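September, bar path and plate load checks, notebook 14

Started at 7:40. The Birkine bar is back from regrinding, so the first job was putting it on the V-blocks and checking runout before anyone lifts with it. Sleeves spin freely on both ends. Left sleeve has a little more end play than the right, same as before it went out. Shaft is straight within what our dial can show. Knurl feels sharper near the center marks than I'd like for cleans, fine for pulls.

Weighed the Sanport training plates again. The pair marked 20 kg is good. One of the old reds reads light by 34 grams, repeated three times with the scale re-zeroed each time. Put tape on it and moved it to the warm-up stack. It can't be used for anything we record.

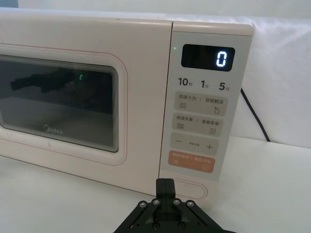 Sensor on the bar end next. The Drindico unit clips over the sleeve cap and sends position and speed to the laptop. Zeroed it with the bar on the floor, then with the bar on the blocks at knee height. The height difference came out the same both times. Battery was at half and I didn't charge it, so somebody please do that tonight.

Ran the snatch series after that. Loads went up in small steps from the empty bar. File numbers run to 159 and are on the shared drive under Petrenko, same naming as last month. Skip file 14, the clip slipped on the drop and the trace goes off to one side from the second pull on. I left it in the folder so the numbering stays whole.

What we saw in the traces:

- bar drifts forward off the floor in the heavier lifts, then comes back over the knee
- peak speed drops as load goes up, no surprise
- the catch is lower on the last few, and the bar loops further back before it settles
- two lifts with almost no backward movement, both missed in front

The drop platform is getting soft on the left side. Plates bounce toward the rack there. Turned the rubber mat end for end and it's better but the plywood underneath will need replacing before the winter meet.

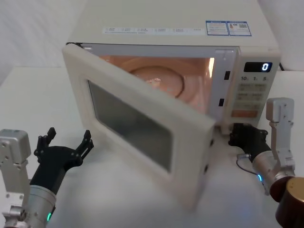

Do we need to recalibrate the sensor every time the bar is changed over?

Only the zero. The scale factor belongs to the unit and stays put between bars, but the cap diameter differs a bit from one bar to the next and the clip sits at a different height, so the floor zero has to be redone. Takes a minute. Write the bar name in the file header when you do it.

After lunch I went back over the Petrenko files from last month with the filter set to the new value. The old setting was smoothing away the dip between the first and second pull. With less smoothing the dip is plain in nearly all the heavy lifts. That means the numbers in the summary sheet for "bar speed at the knee" are too high and need to be redone. I've started a second tab and left the old one alone.

Also timed the rest periods from the raw log. They're shorter than what we wrote in the plan. Either we move the plan or we put a clock where the lifter can see it.
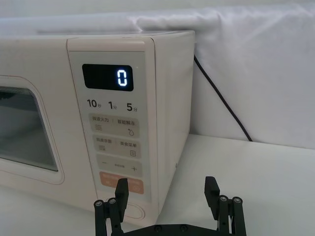
A note left in the margin of the summary sheet disagrees about the dip: it says some of it could be the clip rocking on the sleeve when the knees re-bend, and asks for a set with the sensor taped down before we change any numbers. Fair enough. I'll do that with the Birkine bar, moderate load, same lifter if possible, one set clipped and one set taped. Until then the second tab is marked draft.

To do:

- charge Drindico unit
- order chalk and end caps
- taped vs. clipped comparison
- ask Sanport about swapping the light plate
- measure the plywood

Shut down at 4:15. Bar wiped and oiled, hung on the wall, collars in the drawer.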